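Section 3. Conditioning and Laying the Okwood Floor

These instructions apply to Okwood solid timber planks installed in guest rooms, corridors and reception areas. Installers should read the whole section before opening any pack.

1. Store the packs flat in the room where they will be laid. Leave them sealed for 60 hours.

2. Check that the subfloor is clean, level and dry. Fill low spots with Gumell leveling compound and allow it to cure fully.

3. Open three packs at a time and mix the planks, so that changes in grain and color are spread across the room.

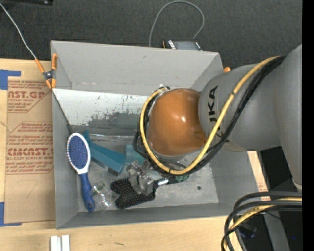 Open gray bin on a light wooden tabletop.

4. Begin along the longest straight wall. Keep an expansion gap of 12 mm at all walls, columns and built-in furniture.

5. Stagger the end joints by at least 300 mm from one row to the next.

6. Fit the Okdale threshold strip at each doorway. Fasten the strip to the subfloor only – never to the planks.

Note: In corridors longer than some 1,000 cm, an intermediate expansion joint is required. Mark its position on the floor plan before laying begins.

Caution: Do not lay planks over underfloor heating unless the pack label carries the Öberg heating mark. Planks without this mark may shrink or split.

7. Remove all spacers before fitting the baseboards. For finishing and oiling, continue to Section 4.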